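Visit to the Cletano open day, Barnura
28 Nov 2022

I went to Barnura with one question: can a machine tidy up at home yet? My short answer after one day is, a little.

The ticket was 4 dollars and the train from Premness takes 42 minutes. In the main hall they showed a folding arm from the Conceição project. It folded a towel well, then it tried a shirt and stopped at the sleeve. The staff told us it has practised on about 2,000 pieces of laundry. I asked if it can do socks. Not yet, they said.

The shop-floor part was better. A small arm put boxes on a shelf in good order, but when a visitor moved one box to the side, it waited for help.

After lunch I was more interested in the plain jobs, like putting a mouse back on its pad on a garden table with papers and a cup on it.
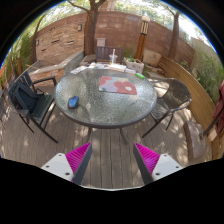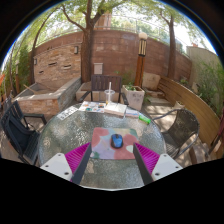 For me such a job takes two seconds and I don't think of it. A machine must decide what belongs where, and glass is difficult for it, the guide explained, as reflections can look like objects. I would not yet trust one with my own kitchen glasses.

The coffee was good but the line was long. Parking is at gate 71, behind the main hall, and the signs for it are too small. I will go again next October if they repeat it.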